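Living Small: How Students Use One Room
Project report, Home and Interior Studies, second year
Group: Grarnimby House

Why we picked bedrooms

Our group had the choice of kitchens, hallways or bedrooms, and we went for bedrooms straight away. In a student let the bedroom is also the study, the wardrobe and quite often the dining room, and we wanted to know how the bed copes with all that. We asked 14 students at Grarnimby House to keep a diary of where they put things down, and we visited 2 rooms for a closer look.

What ends up on the bed

The bed won, and by miles! Nearly every diary had papers, a pen and a phone on the covers by early evening, and the part nearest the headboard was the favourite because you can lean back and read. Shelves filled up too, mostly with clothes and carrier bags that were waiting to go somewhere else. In the room we called Reddy, the wall shelf is meant to be a desk, but there was a pile of dark clothing at one end and a green drink can among the bags and tissues, so the writing had moved to the mattress.
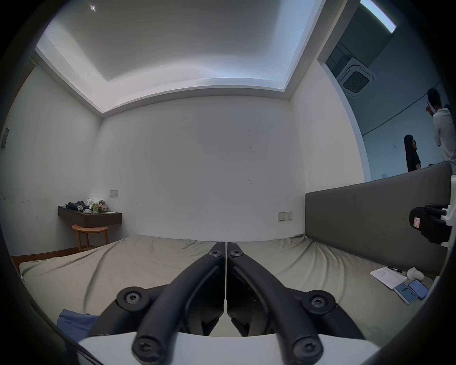 Erlinda Gatchalian wrote back after reading our draft that a shelf used as a desk only works if there is a hook or a basket close by for clothes, and that we should test this before blaming the shelf. We loved this comment and added it to our plan for October.

The sheet, the headboard and the socket

We got properly keen on this part. Olive and khaki sheets turned out to be popular with our diary keepers, who said they hide pen marks better than white – though they wrinkle just as much. A padded headboard makes the bed a far nicer place to study. The grey one in Reddy has rounded corners, and with the double socket low on the wall beside it, charging a phone from bed should be easy. We sketched a slim caddy to hang off the bed frame, named it the Vasetti, and would really like to build it next term. 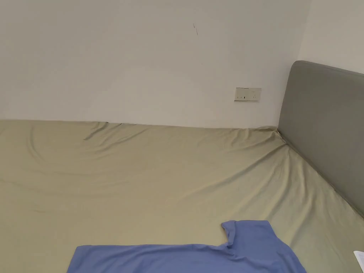

One reader of our display board asked whether a socket so near the bedding was a good idea at all, and said chargers ought to be kept off the mattress overnight. Fair point, and we have moved the charger pocket to the outside of the caddy in our second sketch.

What we would do next

Thirteen of the diaries were complete and one stopped halfway, so next time we would send a reminder at 6 pm. We also want to try the hook and basket in both rooms for a fortnight and compare the shelves before and after.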